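**Wrist camera grasp planner picks the rim when I want the handle**

**rmarinho**
Setup is a two-finger gripper with a small camera at the wrist, Brader planner 5, objects and one black fixture on a white table. I want mugs taken by the handle. The planner keeps scoring the rim higher. Before each run I save a view with the fingers closed on nothing and use it to mask them out.
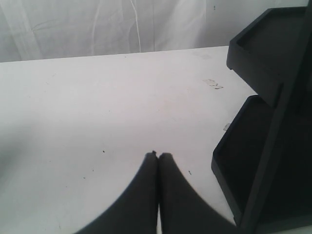
*Last edited by rmarinho, 12 November 2019*

Mask is fine. Tray edges come through as solid obstacles. Handle candidates are generated and then lose in scoring. Has anyone changed the weights in Elovard without breaking everything else?

**lins_fork**
Don't touch the weights. Check your clearance margin. I bet the handle grasps are being thrown out against the rack before they get a score.

**rmarinho**
They do get a score, it's in the log. Margin is 20 mm.

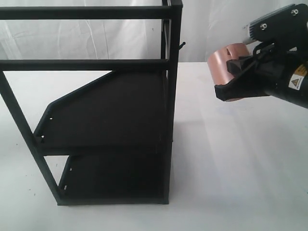
Clearance is computed from the fixture model plus whatever is in the fingers. My model treats the rack as a solid box, and with open tubing and two shelves like that, a box blocks every approach between the shelves. So I'll fix it, but it doesn't explain the rim.

**Marcelino Rezende**
I disagree with lins_fork. Elovard ships with a bias toward wide contact patches and a handle loses every time. I dropped the patch weight in September and ran 200 plans offline, and handle picks came out first in all but 27. Things to try, in this order:

1. Replace the box with a mesh of the rack.
2. Test with the mug on its side and log every candidate, including rejected ones.
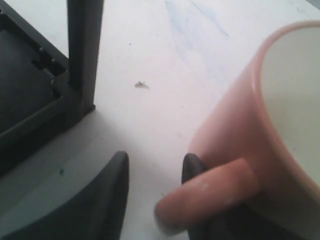 3. Lower the patch weight in small steps. Keep the old config.
4. Rerun with the mug upright and compare the top candidate only.

**rmarinho**
Did 1 to 3. With the mesh in, the order of candidates didn't change. With the lower patch weight the handle is on top for the upright mug.

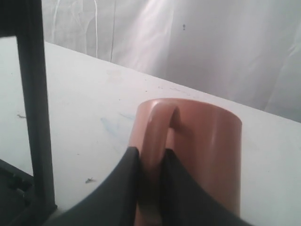 **lins_fork**
Fine, but a lower patch weight will hurt you on plain cylinders. I'd make it a per-object setting in Brinenik and leave the global one alone.

**Marcelino Rezende**
Per-object means you need a reliable label first. I wouldn't.

**rmarinho**
I have labels for the mugs only. Trying per-object on those, will post the config.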